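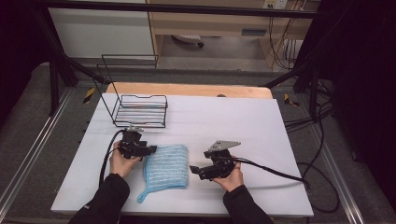 Setting the Rules for Hand-Held Demonstration Work: An Interview with Junhao Yuan

The Mirketside laboratory of Bjarnason maintains a written code of practice for every session in which people use hand-held grippers to record household tasks. The code was first issued as a two-page notice. Its current version has 20 clauses, and Junhao Yuan, who leads operations at the site, has been responsible for it since the second revision. He spoke with the Flokcombe office in November about how the rules were drawn up, how they are applied, and which of them are still under discussion.

Mr. Yuan began with the matter of scope. The code applies to the operator, the table, the objects and the recording, and it is limited to sessions in which a person holds the equipment. Work with powered arms is covered by a separate document.

"People assumed at first that a tool you hold in your own hand did not need much of a rulebook," he said. "But we had four operators folding the same towel in four different ways, and two of them were starting before the recording had started. The sessions could not be compared with one another. That was the reason for the first notice."

Under the present rules, a session opens with a table check. The operator confirms that the work surface is clean, that only the objects on the task card are on it, and that both grippers open and close fully. The grippers are then held still over the surface for 5 seconds before the first movement. Mr. Yuan described this pause as the clause most often forgotten by new staff and the one he is least willing to relax.

"If the pause is missing, the session is marked incomplete. We do not repair it afterward," he said. "I would much prefer to lose one recording than to have someone guess at where it should begin."

Cables receive a section of their own. The code asks that each cable leave the work surface on the side of the hand it serves, and that the two never cross in front of the operator. Enough length must be left for a full reach to the far side of the table. Mr. Yuan said that this section was rewritten twice. An early draft required cables to be clipped to the table, and operators reported that the clips pulled at the wrist when they turned the gripper over. The clips were withdrawn. Spare cable may now rest on the floor beside the table, provided that it is clear of the place where the operator stands and is checked at each change of shift.

Asked about the choice of objects, he explained that the laboratory favors ordinary household goods, including cloths, baskets, racks and kitchen containers. Each new object is entered in a register before use. Textiles are treated with particular care. A cloth with a loop, a fringe or a loose weave is first handled in a trial session, in which the operator notes whether any part of it catches in the jaws.

"Cloth is where most of our disagreements come from," Mr. Yuan said. "A rigid object goes back where it was and you can agree that it went back. With a washcloth, you need to say in writing what counts as flat. Is one turned corner acceptable? We decided that it is, as long as the card says so before the session begins."

Open wire items have a similar clause. The operator is instructed to approach a wire rack or basket slowly and to release the jaws fully before drawing back. Where a task calls for a cloth to be placed in or on such an item, the card must name the intended resting position, and a second member of staff must read the card and sign it.

The code also limits working time. An operator may record for no more than 65 minutes before a break, and the break may not be traded for an earlier finish. Mr. Yuan acknowledged that this clause was unpopular when it was introduced.

"Some of our most experienced people felt that they could judge for themselves when they were tired," he said. "I understand that view. I was an operator and I held it too. When we went back through the rejected sessions, a large share came from the end of long blocks, and these were good operators. We kept the clause."

Rejection is handled by review. During the last review period the laboratory examined 462 sessions against the code. Reviewers work from a standard sheet and may accept a session, reject it, or refer it to a second reader. They are not told who carried out the work. A rejected session is returned to the team with the clause number written on the sheet, and Mr. Yuan considers this last detail important. "A person who is told that the work was careless learns very little," he said. "A person who is told that it was clause nine can open the code and read clause nine."

The code has since been adopted, with changes, at the Elside site. Operators there work at a lower table, and the clauses on posture and reach were revised accordingly. The two sites exchange review sheets each month, and differences in interpretation are recorded in a shared list. Mr. Yuan noted that several entries on that list concern the same question, namely whether an operator who drops an object should continue or stop. Mirketside asks the operator to continue and to report the drop. Elside asks for a full stop.

"We have not settled it," he said. "Both sites have reasons, and I have asked each of them to follow the other's rule for one month and write down what happens. Until then the clause stays as it is."

The next revision is expected to add a section on the training of reviewers. Staff who wish to comment on the draft may do so through their shift lead.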